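# 제7장 동결건조: 얼음을 빼는 가장 느린 방법

약을 물에 녹이는 데는 몇 분이면 된다. 그 물을 도로 빼는 데는 며칠이 걸리고, 그동안 전기요금 고지서를 받는 사람은 대체로 제형 연구실과 다른 건물에 있다. 이 장은 그 며칠에 관한 것이다.

단백질 의약품은 물속에서 오래 버티지 못한다. 가수분해되고, 탈아미드화되고, 산화되고, 서로 엉겨 붙는다. 냉장고가 이 일을 늦춰 주기는 하지만 멈춰 주지는 않는다. 그래서 제형 연구자는 물을 없애기로 한다. 끓여서 없애면 단백질이 먼저 없어지므로, 얼린 다음 얼음을 수증기로 바로 날려 보낸다. 원리는 한 문장으로 끝나고, 공정 개발 보고서는 캐비닛 한 칸을 채운다.

## 이 장을 읽기 전에

독자는 제3장의 상평형 그림과 제5장의 유리전이를 기억하고 있어야 한다. 기억나지 않는다면 지금 돌아가서 읽고 오기 바란다. 7.3절쯤에서 돌아가는 학생이 해마다 있는데, 그때 돌아가면 왕복 거리가 더 길다.

이 장을 마치면 다음을 할 수 있어야 한다.

- 동결, 1차 건조, 2차 건조에서 각각 어떤 물이 어디로 가는지 설명한다.
- 최대 농축 용액의 유리전이온도(Tg′)와 붕괴온도(Tc)를 구별하고, 둘 중 어느 쪽을 공정 설계의 기준으로 삼을지 판단한다.
- 선반 온도와 제품 온도를 혼동하지 않는다.
- 케이크의 겉모습만 보고 할 수 있는 말과 할 수 없는 말을 가른다.

세 번째 항목이 너무 쉬워 보인다면, 7.2절의 사례를 먼저 읽어도 좋다.

## 7.1 세 단계, 그리고 각 단계의 성격

동결건조는 동결, 1차 건조, 2차 건조로 나뉜다. 교과서마다 이렇게 쓰여 있고 이 책도 예외가 될 용기는 없다. 다만 세 단계가 비슷한 무게를 가진다고 생각하면 곤란하다. 시간을 잡아먹는 쪽은 보통 1차 건조이고, 품질을 결정해 놓고 모른 척하는 쪽은 동결이다. 2차 건조는 앞의 둘이 남긴 일을 치운다.

**동결.** 바이알에 담긴 용액은 어는점에 도달했다고 해서 얼어 주지 않는다. 한참 과냉각된 뒤에 어느 순간 얼음 핵이 생기고, 그러면 순식간에 뿌옇게 변한다. 그 순간이 바이알마다 다르다는 것이 문제다. 깊이 과냉각된 바이알에서는 얼음 결정이 작고 많아지며, 일찍 언 바이알에서는 크고 적어진다. 결정이 나간 자리가 나중에 수증기의 통로가 되므로, 같은 선반에서 같은 시간에 출발한 이웃끼리도 건조 속도가 갈린다. 청정실에서는 먼지 입자가 적어 핵 생성이 더 늦어진다. 열심히 청소한 대가다.

**1차 건조.** 챔버 압력을 낮추고 선반에서 열을 공급하면 얼음이 승화한다. 승화는 열을 가져가는 과정이어서 제품 온도는 선반 온도보다 낮게 유지된다. 얼음이 남아 있는 동안 이 차이는 꽤 크다. 얼음이 사라지면 제품 온도는 선반 온도를 향해 올라가고, 이것이 종료 시점을 짐작하는 단서가 된다.

**2차 건조.** 얼음은 다 나갔지만 물은 아직 남아 있다. 비정질 고체 속에 녹아 있거나 표면에 붙어 있는 물로, 이들을 내보내려면 온도를 올려야 한다. 너무 급하게 올리면 그때까지 잘 서 있던 케이크가 주저앉는다. 잔류 수분이 줄어들수록 유리전이온도가 올라가므로, 승온 속도는 이 상승을 앞지르지 않게 잡는다.

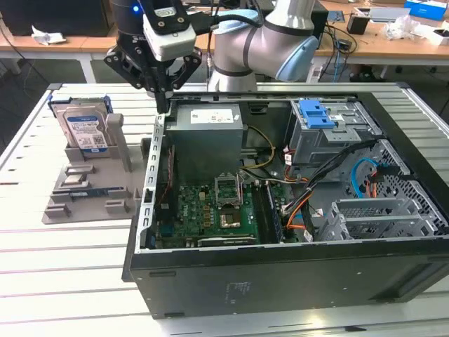 *그림 7.1 작업대에 눕힌 검은색 데스크톱 본체와 그 위의 로봇 팔.*

## 7.2 도입 사례: Lustel의 케이크

Galeo는 주사용 단백질 제제 Lustel을 개발하면서 실험실 규모의 동결건조기로 훌륭한 케이크를 얻었다. 희고, 단단하고, 바이알 벽에서 아주 조금만 떨어진 케이크였다. 발표 자료에 사진이 실렸다. 개발팀은 제품의 붕괴온도를 영하 38도로 보고했고, 1차 건조 동안 제품 온도가 그보다 낮게 유지된다는 데이터도 있었다. 여기까지는 모범 답안이다.

11월에 공정이 Bashir 공장으로 옮겨졌다. 생산용 장비에는 바이알 994개가 들어갔고, 전체 주기는 연구실에서 쓰던 그대로 45시간으로 잡혔다. 선반 온도도 그대로, 챔버 압력도 그대로였다. 이전 문서의 결론 난에는 “동일 조건 적용”이라고 적혀 있었다.

문을 열었을 때 선반 가장자리의 바이알에는 케이크라고 부르기 민망한 것이 들어 있었다. 바닥에 얇게 눌어붙은 막에 가까웠다. 가운데 쪽 바이알은 겉보기에 멀쩡했으나, 잔류 수분을 재 보니 편차가 컸다. 첫 회의에서 나온 의견은 원료가 달라졌다는 것이었다. 첫 회의에서는 언제나 원료가 달라진다.

원료는 같았다. 달라진 것은 열이 들어오는 길이었다.

바이알이 열을 받는 경로는 선반과의 직접 접촉, 바닥 틈새에 있는 기체를 통한 전도, 그리고 벽과 문에서 오는 복사로 나눌 수 있다. 가장자리 바이알은 따뜻한 벽과 문을 마주 보고 있어서 가운데 바이알보다 열을 더 받는다. 이것을 가장자리 효과라고 부른다. 연구실 장비와 생산 장비는 벽의 온도도, 문의 재질도, 선반에서 가장자리 바이알이 차지하는 비율도 다르다. 선반 온도가 같다는 말은 출발점이 같다는 뜻에 그치며, 제품 온도에 대해서는 거의 아무것도 보장하지 않는다.

게다가 Bashir 공장에서는 열전대를 넣은 바이알을 선반 앞줄에 세우지 않았다. 가운데에 세웠다. 꺼내기 불편하다는 이유로 두 번째 배치부터는 아예 넣지 않았다. 붕괴한 바이알의 온도 기록이 없으니, 기록상으로 붕괴는 일어난 적이 없다.

> **생각해 볼 점.** 열전대를 넣은 바이알은 넣지 않은 바이알보다 대체로 일찍 언다. 금속 표면이 핵 생성을 도와주기 때문이다. 그렇다면 열전대 바이알의 건조가 끝났다는 신호를 보고 곧바로 2차 건조로 넘어가면 어떤 일이 생기겠는가?

## 7.3 Tg′와 Tc: 닮았으나 같지 않은 두 온도

용액이 얼면서 물이 얼음으로 빠져나가면 남은 용질은 점점 진해진다. 더 이상 얼음이 생기지 않을 만큼 농축된 상태의 유리전이온도가 Tg′이다. 시차주사열량계로 측정하며, 곡선의 작은 계단 하나를 가리키며 여러 사람이 서로 다른 온도를 읽는다.

Tc는 건조 중인 구조가 자기 무게와 표면장력을 견디지 못하고 흐르기 시작하는 온도이다. 동결건조 현미경으로 시료를 말리면서 눈으로 관찰한다. 이 측정에도 판단이 들어간다. 어디까지를 미세 붕괴로 보고 어디부터를 완전 붕괴로 볼지, 관찰자의 기분과 점심시간까지 남은 시간이 영향을 준다는 것을 부정하기 어렵다.

일반적으로 Tc는 Tg′보다 조금 높다. 단백질 농도가 높은 제형에서는 그 차이가 더 벌어질 수 있다. Tg′를 기준으로 설계하면 안전한 대신 느리고, Tc를 기준으로 설계하면 빠른 대신 여유가 줄어든다. 제품 온도를 조금 올리면 얼음의 증기압이 올라가 1차 건조가 눈에 띄게 짧아지므로, 생산 부서는 Tc 쪽을 좋아한다. 품질 부서는 Tg′ 쪽을 좋아한다. 두 부서의 점심 자리가 떨어져 있는 회사가 많다.

만니톨이나 글리신처럼 결정화하는 부형제를 쓰면 사정이 달라진다. 결정화가 충분히 진행되면 결정 골격이 구조를 지탱하여, 비정질 상이 조금 무르더라도 케이크의 모양은 유지된다. 문제는 “충분히”라는 말에 있다. 결정화가 덜 된 만니톨은 비정질 상에 남아 Tg′를 끌어내리고, 저장 중에 뒤늦게 결정화하면서 수분을 내놓기도 한다. 어닐링, 즉 동결 중에 온도를 Tg′ 위로 올려 한동안 유지하는 조작은 이 결정화를 미리 끝내려는 것이다. 얼음 결정도 함께 자라서 수증기의 통로가 넓어지는 덤이 있다.

수크로스와 트레할로스는 반대로 비정질로 남아 있어야 제 몫을 한다. 단백질 주위의 물을 대신하여 수소결합을 제공하고, 분자의 움직임을 묶어 둔다. 결정화하는 부형제와 비정질 부형제를 섞는 처방이 흔한데, 둘의 비율을 정하는 일은 7.6절에서 다룬다. 예고하자면, 간단하지 않다.

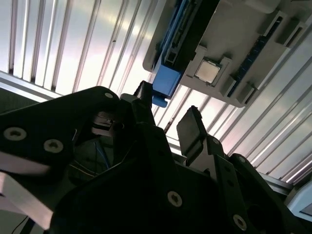
*그림 7.2 회색 트레이에 놓인 CPU와 검은색 그리퍼. 아래에서 올려다본 모습.*

## 7.4 압력은 무엇을 하는가

챔버 압력을 낮추면 건조가 빨라진다고 믿는 학생이 많다. 절반만 맞는다. 압력이 낮으면 승화면과 챔버 사이의 압력 차이가 커지지만, 바이알 바닥 틈의 기체가 희박해져 열이 덜 들어온다. 열이 덜 들어오면 제품이 차가워지고, 차가운 얼음은 증기압이 낮다. 다이얼을 끝까지 돌린 사람은 아주 좋은 진공 속에서 아주 천천히 마르는 제품을 얻는다.

반대로 압력을 높이면 열전달은 좋아지지만 제품 온도가 함께 올라가 Tc에 가까워진다. 따라서 선반 온도와 챔버 압력은 한 쌍으로 정해야 하며, 한쪽만 적힌 공정 조건은 주소에서 번지를 뺀 것과 같다.

1차 건조의 끝을 판정할 때는 두 종류의 압력계를 비교하는 방법이 널리 쓰인다. 정전용량 압력계는 기체의 종류와 무관하게 절대압을 읽는다. 피라니 압력계는 기체의 열전도도에 반응하며, 질소로 교정된 상태에서는 수증기가 많을 때 실제보다 높은 값을 보인다. 챔버 안의 기체가 수증기에서 질소로 바뀌면 두 값이 서로 가까워진다. 틀린 값을 보여 주는 계기가 맞는 계기 옆에 있어서 쓸모를 얻는 드문 경우다.

Pilus 연구동에서 Lustel 공정을 다시 설계할 때 이 비교를 처음부터 적용했다. 두 압력이 수렴하기 시작한 뒤 완전히 만날 때까지는 대략 19시간이 걸렸다. 수렴 구간이 길다는 것은 바이알 사이의 건조 속도 차이가 크다는 뜻이다. 원래 공정은 이 구간의 초입에서 2차 건조로 넘어가고 있었다. 얼음이 남은 바이알에 열을 올렸으니 녹아내린 것도 있었을 터인데, 가장자리의 붕괴와 가운데의 수분 편차가 서로 다른 원인에서 왔다는 사실을 인정하기까지 회의가 몇 번 더 필요했다.

## 7.5절 이후의 구성

7.5절에서는 바이알 열전달 계수를 중량법으로 구하고, 건조층 저항을 함께 넣어 제품 온도를 계산한다. 계산 자체는 스프레드시트로 할 수 있다. 단위는 스스로 맞춰야 한다. 토르와 파스칼을 섞어 쓴 답안에는 부분 점수를 주지 않는다.

7.6절은 부형제의 선택과 비율, 7.7절은 규모 확대, 7.8절은 케이크 외관의 평가를 다룬다. 마지막 주제는 가볍게 보이지만 분쟁이 가장 잦은 곳이다. 금이 간 케이크가 약효에 문제가 없는 경우도 있고, 사진에 실릴 만큼 고운 케이크에서 응집체가 잔뜩 나오는 경우도 있다. 환자는 재구성된 용액을 맞지만 검사원은 케이크를 본다.

### 예비 문제

1. 선반 온도를 일정하게 유지한 채 챔버 압력만 낮추었을 때, 제품 온도와 승화 속도가 각각 어떻게 변하는지 열전달과 물질전달을 함께 고려하여 설명하라.
2. 7.2절의 공정에서 가장자리 바이알의 붕괴를 줄이기 위한 조치를 둘 제시하고, 각 조치가 전체 주기에 미치는 영향을 논하라. “문을 더 꼭 닫는다”는 인정하지 않는다.
3. 만니톨과 수크로스를 함께 쓴 제형에서 어닐링을 생략했다. 제조 직후의 시험은 모두 통과하였다. 장기 보관 시험에서 확인해야 할 항목을 고르고 이유를 쓰라.
4. “동일 조건 적용”이라는 문구를 기술 이전 문서에 쓸 수 있으려면 무엇이 동일해야 하는지 목록을 작성하라. 한 쪽을 넘겨도 좋다.

예비 문제의 풀이는 부록에 있으나, 4번의 풀이는 싣지 않았다.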